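4.2 Verifying displacement claims after shelling

By Emil Camenzind
March
3 comments · 12 shares

The second phase of fieldwork covered households displaced from Tritidero and the settlements along the Brokine road. We conducted 198 interviews, of which 101 concerned damage to a dwelling and 79 concerned loss of access to farmland. The remainder dealt with missing livestock or documents and are left out of the analysis below. Each account of damage was coded by date, reported direction of fire and distance from the nearest known military position.

An account was treated as corroborated when two respondents from separate households agreed on the day and the part of the settlement struck. Agreement on the hour was not required. Respondents often dated attacks by market days — in Tritidero, Thursday — and these were converted to calendar dates before comparison.
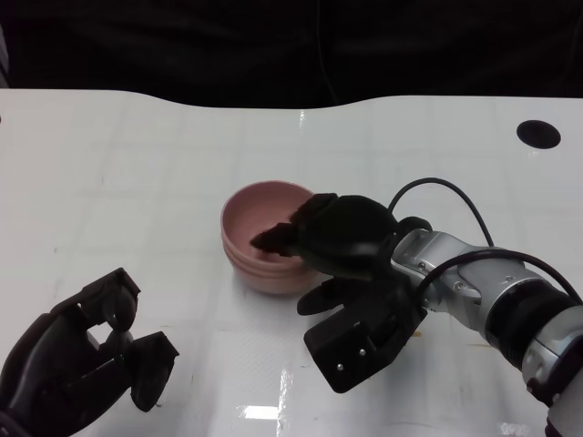 Figure 3. Pink bowl on a white tabletop.

El Khatib objected that the two-household rule favors dense neighborhoods, where people have talked the event over before any interviewer arrives, and asked that isolated farms be scored on a separate scale. We adopted this in part. Single-source accounts from outlying farms were kept in a second category and checked against the Vosier clinic register where an injury was reported.

Under the revised coding, 90 of the damage accounts met the first standard. Most of the others failed on the date, with respondents placing the same strike up to a week apart. Section 4.3 applies the same procedure to the farmland accounts — with changes for seasonal absence.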